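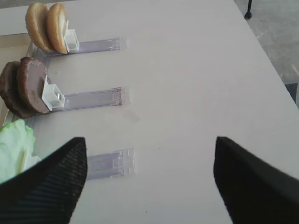 *Buns and patties upright in their holders, one clear track each.*

**Display table meeting, October**

Notes by me again, because my pen was out first. We started at 4:30 on Wednesday in the back workroom and went on until the tea had gone cold. Valter Hägglund was in the chair (the good one with arms), Idun Torvik had the drawings, and I did the writing and a fair bit of the interrupting. Sorry in advance for the parts where I got carried away – I love this burger counter!

**1. Last month's notes**

Idun pointed out that I had written "Karnimetti" three different ways. Fixed now. Karnimetti is the name of the play café, Horobets is the family that runs it, and they are both on the contact sheet by the door. Otherwise agreed.

**2. The burger counter**

We spent most of the meeting on this, standing up and leaning over the white table. The idea is still that children put a burger together themselves, and the ingredients stand on edge so small hands can grab them from the top. Buns have the upper row, patties the one under it, and each row has a white holder with a clear track going off to the right.

Valter likes the standing-up arrangement a lot. He says it looks like a record shop, and now I can't unsee that. Idun likes it too but thinks the patties need a little more room between them, and she wants to try a wider gap before we settle on anything. I asked if we could keep the two different browns on the patties. I think the lighter one looks a bit like chocolate cake, but the mix is nice, and a whole pile in one flat brown would be dull. Valter would prefer them to match. We went back and forth on this for far too long and left it with Idun, who will paint up a few extra samples and let the Horobets family choose.

The buns we all agree on. Golden face, pale rim, done. Please don't anyone repaint the buns!

Some talk about the clear tracks. Valter wondered about a solid color, maybe a mustard yellow, so the children see where to slide things. Idun would rather keep them clear and let the food be the colorful part, and I'm with her. We also talked about how the ends of the tracks should look. I had always imagined a soft rounded end on all of them, and Valter would be happy with a plain square cut if it's sanded well. Idun is going to mock up the two versions in cardboard first, so that we can argue about something we can hold.

- Idun: wider spacing for the patties, paint samples, cardboard track ends.
- Valter: ask the Horobets family about matching or mixed browns.
- Me: wipe down the tabletop. It has scuffs and a gray smudge, and I'd like to see if a bit of baking soda shifts it before we talk about a new surface.

**3. Order cards**

We need little cards that say what goes in each burger. Presex quoted for 1,000 cards or for 700, and the difference in price is small enough that Valter wants the bigger lot. Idun asked where on earth we would keep them. (Fair. The shelf over the sink is full of my yarn, and yes, I will move it.) We settled on 700, pictures only on the front, so the kids who can't read yet can play as well. Words go on the back for the grown-ups.

Idun showed her sketches and they are lovely – the lettuce has a sort of frilly skirt. I asked for a card with double patties, and she said she'd think about it, which from Idun is practically a yes.

**4. Paper wrappers**

Drorken sent a pack of 100 wrapping sheets for us to try. The red check is cheerful, but Valter finds the paper noisy. I said noisy is half the fun. No decision. The pack is in the second drawer, so have a go with a few and tell me what you think, and please put the rest back flat.

**5. Anything else**

Cheese. We still have no cheese! Idun suggests felt, Valter suggests thin foam, and I brought up silicone and got a look. Samples of all 3 to the next meeting, one from each of us.

Valter asked that whoever borrows the long ruler returns it to the hook. I have since found the long ruler under my coat.

Next meeting same room, 4:30, and Idun is bringing the cardamom buns (the eating kind). We finished at ten past six.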